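The transform tree is lying to me again

August 18, 2018

My contribution to robotics this month is a single minus sign. I moved it from one line to another and then, a week later, moved it back.

For anyone who missed the March post: I look after the piece of software at Skedance that sits between "the camera sees a bottle" and "the hand goes to the bottle." Perception people hand me a point, control people want a pose, and I am the person both groups write to when the hand goes to where the bottle would be in a slightly different universe. The stack is called Rimilstead. It was named by Shahram Asadi, and he has since moved to the planning side and refuses to be held responsible for either the name or the code.

The current job is the fridge. Drawer open, door open, two bottles on the table, figure out where everything is before anybody moves an arm.
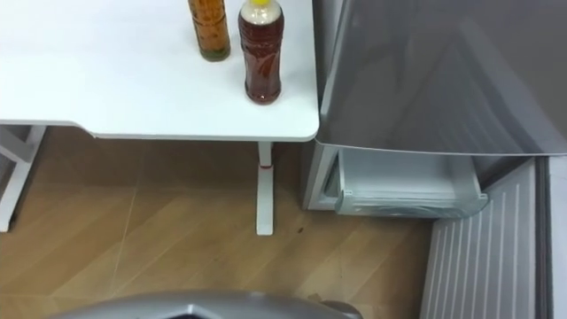

Why not just locate the bottles once at startup and reuse the numbers?

The base moves. Every time the robot shifts its weight, the head moves with it, and a position stored in the camera's coordinates goes stale at once. We store everything in the room's coordinates and convert on demand, and that works as long as every conversion uses the joint angles from the same moment the picture was taken.

That last condition is where I spent my summer. Our joint angles arrive on one clock and our pictures arrive on another. In principle both get stamped when they're captured. In practice the pictures were being stamped when they came out of a queue, and the queue had moods. I logged 2291 detections overnight and matched each one against the joint history. The worst of them were 146 milliseconds late. With the head turning, that puts a bottle comfortably inside the refrigerator wall.

None of this showed up in simulation, where the clocks are the same clock and everyone gets along.

Omid Kiani suggested I stop guessing and replay the logs with the delay set by hand. So I wrote a tool for it, on the theory that a tool would take an afternoon. It took most of two weeks and has a slider. I'm fond of the slider. You drag it and the point cloud slides off the table, then back onto the table, and when the cloud and the table agree you have found your delay. Then you find a different delay for the next log – see moods, above – and you go fix the queue like you should have in the first place.

The fix was four lines. The tool is still bigger than the module it debugs.

With the stamps sorted out I could get back to the planner, which had its own opinion about tables. It treats the desk as a box. Our desk has a rounded corner and a curved bite out of the front edge, and as far as the planner was concerned the bite was solid. The elbow kept taking the scenic route around a piece of furniture that isn't there.
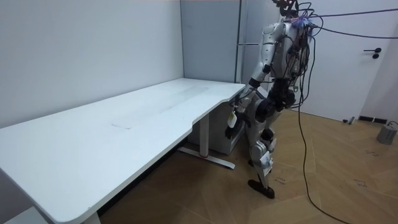
How closely does the collision model have to match the real desk?

Close enough that the arm can use the space it needs, and no closer. Each extra triangle costs time on every check, and the planner makes thousands of checks per move. We ended up with 27 simple shapes for the desk and the fridge together, padded by 2 centimeters.

I first tried a full scan of the desk, because it looked wonderful on screen. The planner took almost long enough for me to make coffee, and the path it found was worse. Elaheh Naseri replaced my gorgeous mesh with a handful of boxes and cylinders before lunch and was very kind about it, in the way that people are kind to someone who has just shown them a slider.

The part I haven't solved is the robot seeing itself. The head looks down, and a good share of what it sees is shin, forearm and hand. We have a filter that is supposed to delete the robot's own body from the depth data before the planner gets it. When the calibration is off by a hair, a thin rind of forearm survives, and the planner concludes that there's an obstacle precisely where the arm is. It then declines to move, reporting that the start state is in collision. I can't fault the logic.

I can pad the filter until the rind goes away, but then it eats real things too. Anything near the fingers vanishes, and near the fingers is where you want the bottle to be.
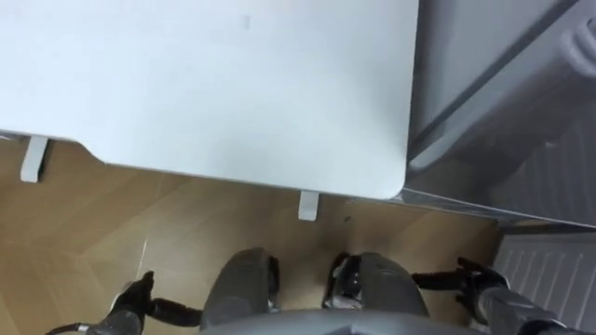
Feven Gebreyes wrote back to my draft of this to say that one padding value for the whole body is the mistake. She'd keep it generous on the legs and forearms, shrink it link by link toward the fingertips, and turn it off for the hand altogether once a grasp has started. She also asked if I had checked the wrist offset before blaming the filter, because at Jitelmont they chased the same rind for a month and the hand model was mounted a few degrees off.

I had not checked the wrist offset. I'm checking it now. There is a minus sign in there I don't like the look of.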